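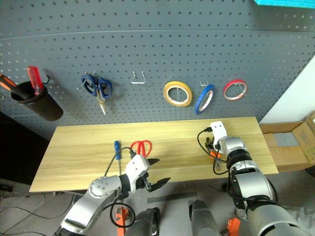
Un tablero perforado con destornilladores, tijeras y rollos de cinta, encima de la mesa de trabajo.

El tablero de los agujeritos: cómo se guardan las herramientas en la pared

Texto de Joaquín Troncoso
9 de julio de 2025

¿Te ha pasado alguna vez que necesitas las tijeras, solamente las tijeras, y acabas vaciando un cajón entero? Salen los lápices, sale una goma mordida, sale el cargador de un teléfono que ya no tenemos en casa, y las tijeras siguen sin aparecer. A mí me pasaba casi todas las tardes, hasta que mi abuela me llevó a su taller y me enseñó una pared llena de agujeritos de la que colgaban todas sus cosas. ¡Todas a la vista! Me quedé con la boca abierta, y desde entonces les tengo mucho cariño a esos tableros. Hoy quiero contarte cómo funcionan, que es más interesante de lo que parece.

¿Qué es un tablero perforado?

«Perforado» quiere decir «con agujeros». Un tablero perforado es una plancha plana, bastante grande, con muchísimos agujeros puestos en filas muy ordenadas, como los cuadraditos de tu cuaderno de matemáticas. Los hay de madera, de plástico y de metal, como el gris de la foto. Suele ponerse en la pared, detrás de la mesa donde se trabaja, para que las cosas queden a la altura de las manos y puedas alcanzarlas sin dar muchas vueltas.

Quizá te preguntes para qué hacen falta tantos agujeros si luego se usan muy pocos. Pues ahí está la gracia: cada agujero es un sitio posible. Hoy el gancho va en una esquina, mañana te compras un martillo enorme que no cabe, y lo único que tienes que hacer es sacar el gancho y meterlo un poco más allá. Con un clavo en la pared no podrías, o tendrías que hacer otro agujero, y luego otro, y la pared acabaría pareciendo un queso.

En el pueblo de Caddale, donde vivía mi abuela, había un taller de bicicletas con un tablero que iba de una punta a otra de la pared. El dueño me contó que una tarde de lluvia, como no entraba ningún cliente, se puso a contar los ganchos y le salieron 57. Después contó las herramientas y le salieron más de 297, porque de algunos ganchos colgaban varias llaves pequeñas juntas en un aro. Tardó tanto que cuando terminó ya era la hora de cerrar.

¿Por qué no se caen los ganchos?

Esta pregunta me la hacen siempre, y es muy buena. Muchos ganchos de alambre tienen por detrás una parte doblada hacia arriba, como un dedito. Para colocarlos hay que inclinarlos, meter el dedito por el agujero y luego bajarlos hasta que quedan apoyados. Cuando cuelgas algo, el peso tira del gancho hacia abajo, y el dedito se agarra por la parte de atrás. O sea, que el propio peso de la herramienta ayuda a sujetarlo. Si quieres quitarlo, haces el movimiento al revés: levantas, inclinas y sacas.

Cada tablero tiene su medida, eso sí. Hay agujeros más anchos y más estrechos, y más juntos y más separados. Mi abuela compró una vez una caja de ganchos de la marca Janwood, muy contenta porque estaban rebajados, y cuando llegó a casa no entraba ni uno. Los usó durante años para colgar las tazas de la cocina.

Cada cosa cuelga a su manera

Las tijeras son de lo más fácil de colgar, porque ya traen sus propios agujeros, que son los ojos por donde metemos los dedos. Se pasa el gancho por ahí y quedan con las puntas hacia abajo. Así están las de ojos azules, y es una buena costumbre, porque las puntas miran al suelo y no a tu mano cuando vas a cogerlas.

Los destornilladores son más difíciles. Muchos tienen el mango liso y una varilla larga y fina, y no hay por dónde engancharlos. ¿Qué se hace entonces? Se cuelga un bote, y dentro del bote se ponen los destornilladores con el mango hacia arriba. El bote negro de la izquierda guarda uno de mango rojo, de ese rojo que deja pasar la luz como un caramelo, y otro naranja y negro que se asoma torcido. Los colores ayudan mucho, por cierto. Si alguien te pide «el rojo», no necesitas saber cómo se llama ni para qué tornillo sirve.

Y luego están los rollos de cinta adhesiva, que son mis favoritos porque parecen rosquillas. Tienen un agujero en el centro y se cuelgan enseguida. Amarillo, azul y rojo, el grande primero y el más pequeño al final. Una cinta colgada tiene además una ventaja que descubrí yo solo: no se le pega el polvo del cajón en los bordes, con lo desagradable que es eso después, cuando intentas despegar la punta con la uña y sale todo lleno de pelusas.

El gancho vacío también cuenta algo

Más o menos en el centro hay un gancho de alambre sin nada colgado. Un gancho vacío puede querer decir que falta algo por guardar, o que está esperando a una herramienta nueva. En muchos talleres dibujan la silueta de cada cosa en el tablero, con un rotulador gordo, y al acabar el día se ve de un vistazo qué falta. Si queda a la vista la silueta de un martillo, ¡hay que buscar el martillo!

Sobre la mesa de madera clara hay un destornillador de mango azul y unas tijeras de ojos rojos. Si tuvieras que guardarlos tú, ¿dónde los pondrías? Yo metería el destornillador en el bote con los otros dos y colgaría las tijeras en el gancho libre, pero mi sobrina dice que las tijeras tienen que estar con las tijeras, y que lo que hay que mover es el gancho. Puede que tenga razón ella.

Haz tu propio tablero de cartón

En marzo hicimos uno en clase y quedó muy bien, así que te cuento los pasos. Pide a una persona mayor que esté contigo, sobre todo para hacer los agujeros.

Necesitas un cartón grueso del tamaño de una bandeja, una regla, un lápiz, un punzón y 8 clips grandes.

Dibuja con la regla una cuadrícula y marca un punto en cada cruce, dejando tres centímetros entre uno y otro.

La persona mayor hace un agujero en cada punto con el punzón.

Abre los clips hasta que tengan forma de S y mete una punta en un agujero, desde delante. Dobla la punta por detrás, hacia arriba, y pégala con un trocito de cinta.

Cuelga cosas ligeras: una goma de pelo, unas llaves pequeñas, un rollo de cinta fino. Las tijeras de verdad pesan demasiado para el cartón, y el nuestro se dobló en cuanto lo intentamos.

Palabras nuevas

Perforado: que tiene agujeros.
Silueta: el contorno de una cosa, sin lo de dentro.
Varilla: la parte larga y fina del destornillador.
Punzón: herramienta con punta para hacer agujeros pequeños.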